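Kids Tech > Machines at Work > Robot Kits

How the Dorik Two-Arm Kit Works

By Chutima Wattanapong
March

54 shares | 5 comments

The Dorik is a kit made of two robot arms, one table and one computer. Schools and libraries can buy it or rent it by the month. It does small jobs on a tabletop, such as putting things into baskets and taking things off shelves. This article explains the parts, how the arms learn a job, and what the kit can and can't do. It is written for readers in grades four to six.

What is a robot arm?

A robot arm is a row of stiff pieces joined together. The stiff pieces are called links. The places where they meet are called joints. Your own arm works the same way. Your upper arm and forearm are links, and your elbow is a joint.

Inside each joint of a Dorik arm is a motor. A motor is a machine that turns when electricity goes through it. When the motor turns, the link moves. Each motor also has a sensor that measures how far it has turned. The computer reads the sensors many times a second, so it always has a number for the position of every joint.

At the end of the arm is the gripper. A gripper opens and closes, something like your thumb and finger. It can't feel whether an object is warm or rough. It can measure how hard its motor is pushing, and that tells the computer when the gripper has closed on something.

How does it see?

Each arm has a small camera on its wrist. When the arm moves, the camera moves with it. This gives the computer a close view of whatever is near the gripper. A camera picture is made of tiny colored squares called pixels. The computer stores each pixel as numbers.

A program then turns each picture into a list of 768 numbers. You could not look at the list and tell what was in the picture, but the computer can compare one list with another. Two pictures of the same bag, taken from slightly different places, should give lists that are close to each other.

Why use two arms?

One arm can only be in one place. With two, the left arm can work over a basket while the right arm reaches into a shelf. The computer has to plan both movements together so that the arms don't bump. If the plan brings them too close, one arm waits.

Soft things are a good test of a two-arm kit. A hard block keeps its shape when it is picked up. A plastic bag does not. It bends, sags and slides, and the stuff inside moves to the bottom. The computer has to look again after every grip.
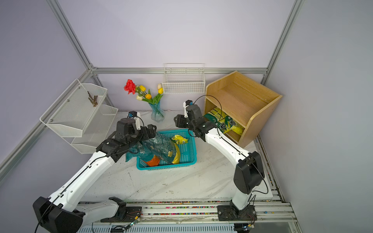

Garden supplies are one of the practice sets that come with the kit. The set was put together by Gayan Pathirana, who designs lessons for the Rathnayake learning center. He chose bags of different sizes with bright printing on them. Bright printing helps the cameras tell one bag from the next. It can also cause mistakes when a bag folds and half of the printing is hidden.

Shelves are harder than baskets. A basket is open at the top, so the gripper can come down from above. A shelf has a roof and sides, and the gripper has to go in from the front without hitting them. The arm must also come back out along nearly the same path, this time holding something.

How does it learn a job?

The Dorik learns by copying. A person moves the arms through a job using a pair of handles, and the computer records every joint position and every camera picture. One recording of one job is called a demonstration. The maker suggests 100 demonstrations for each new job.

Next, the computer looks for patterns in the recordings. This step is called training. After training, the computer can look at a new picture and work out which way to move each joint. If the table looks very different from the recordings, it may choose badly. Moving the basket a little is usually fine. Swapping it for a tall box usually means more demonstrations.

What we found in our test

We used the rental version, which comes with the Omum software. Nikola Stępień and Bình Tôn set it up and ran the jobs.

Setup took 54 minutes. The longest step was calibration. Calibration means checking that the computer's numbers match where the arms really are. You do it again whenever the arms are unbolted.

The arms did well with stiff packets. They did less well with bags that were nearly full, which tended to turn in the gripper. The software has a speed setting from 1 to 5. At 5 the arms dropped more bags, so we left it at 2 for most jobs.

The noise is low, like a desk fan. The manual is clear, but the chapter on cables is too short. Adults will need it most, as they should do the wiring.

Safety rules

An adult must be in the room when the power is on.
Keep hands, hair and sleeves outside the work area while the arms can move.
Press the red stop button before you reach in to move an object.
Do not hang anything on the arms.

Words to know

Link: a stiff piece of a robot arm.
Joint: a place where two links meet and can move.
Gripper: the part that holds things.
Calibration: matching the computer's numbers to the real machine.
Demonstration: one recording of a person doing the job with the arms.

Next on Monday: Nusrat Munshi tests the Lalari, a wheeled robot that follows a painted line.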